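4. Color naming for wood finishes in rendered interiors

Shoppers who order furniture online often describe a wood finish in terms that differ from the seller's own. The Laxdal survey compared the two vocabularies for domestic furniture and flooring. Respondents (n = 183) typed a free description of each surface and then chose the closest term from the Trastulley finish list. Gray, untextured items were placed between the wood items to limit carryover from one judgment to the next. 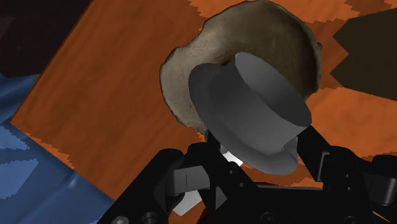 Page last changed: 23 November 2025, Valdemar Thoroddsen

4.1 Treatment of responses

Free descriptions were converted to lower case and corrected for spelling. Species names (oak, pine, cherry) were kept apart from color words, as many respondents used a species name to mean a color. Compound terms such as "reddish brown" were treated as single entries. A term given by fewer than 9 respondents was merged with its nearest neighbor in the Trastulley list or, where no neighbor could be agreed on, dropped.

The difficult region lies between orange and brown. Nearly 50 percent of the free descriptions in this region had no direct match in the seller vocabulary, where the same finishes are sold under names such as "honey" or "amber." Visible grain made matters worse: some respondents named the streaks and others the ground color. A table in an orange-brown finish can therefore receive two descriptions that are both correct and share no words.

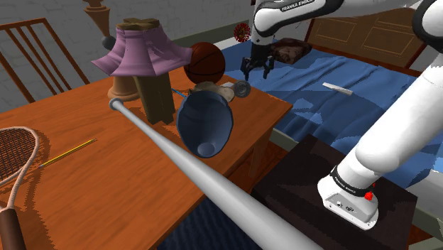 4.2 Floors and furniture

Floors were described with fewer distinct terms than tables. Respondents tended to write "wood" or "wooden" with no color word at all, even when the instructions asked for one. This agrees with the earlier Virkura pilot, run in July, in which floor color was also the item most often left blank. We kept these responses as a separate class, coded U (unspecified). A room of the type in Figure 3 was scored for the floor only.
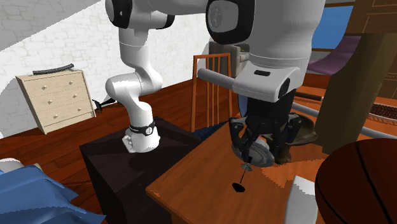 Figure 3. Rendered bedroom with a wooden floor.

Agreement between coders was lowest for class U, mainly over whether "natural" should count as a color word. The Dillimport coding guide says that it should, and we followed it.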